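Hundden wire rack on wheels - my review after one year of use

I bought this rack when I changed apartment and had no closet in the second room. Before, all the toys and boxes were staying along the wall in bags, and every time I wanted to clean the floor I had to carry everything to the bed. I looked at two other racks, one from Sterard and one from Gralent. The Sterard was nicer to look at, but it came with plain feet and the wheels were sold separately. The Gralent was too deep for my wall. So I took the Hundden in black.

The box is heavy. Please ask somebody to help you if you have stairs. Inside there are the posts in two pieces, the wire shelves, the casters and a bag of small plastic clips. The paper instruction has only drawings and the drawings are small. The clips have a top and a bottom side, and I put the first ones upside down, so the shelf was sliding down when I pressed on it. After I corrected this, the assembly took me one evening. You need a rubber hammer, or a normal hammer with a towel.

I chose the height of the shelves myself, as the posts have a groove at regular distance. I left a big space above the middle shelf for the cardboard boxes, and the plush toys and framed pictures went to the upper one.

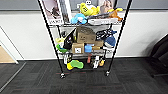
Small things are the weak point. A pen or a little toy figure can go through the wires, and thin objects do not stand straight. I bought plastic sheets from Tamura to put on the shelves, and cut one of them with kitchen scissors. It was a good solution for the first weeks, but the sheet moves when I pull a heavy box, and now I use it only in one place. If your things are mostly in boxes, you do not need it.

The casters roll well on a hard floor. On carpet tiles they are slower, and I must push from low, near the wheels. If I push from high, the rack leans a little and I do not like this feeling. Two of the casters came with a brake. The brake is stiff and I open it with my shoe.

The black coating is still good, with one scratch from the day of assembly. Dust is visible on black wire, more than I expected, and a vacuum cleaner with a soft brush is the fastest way.

I paid 200 for the rack - with delivery included. For this price I am satisfied. I give it 4 stars from 5, and I took away one star for the instruction and the stiff brakes. I would buy it again for a storage room or a child's room, but for a kitchen I would look for something with closed shelves.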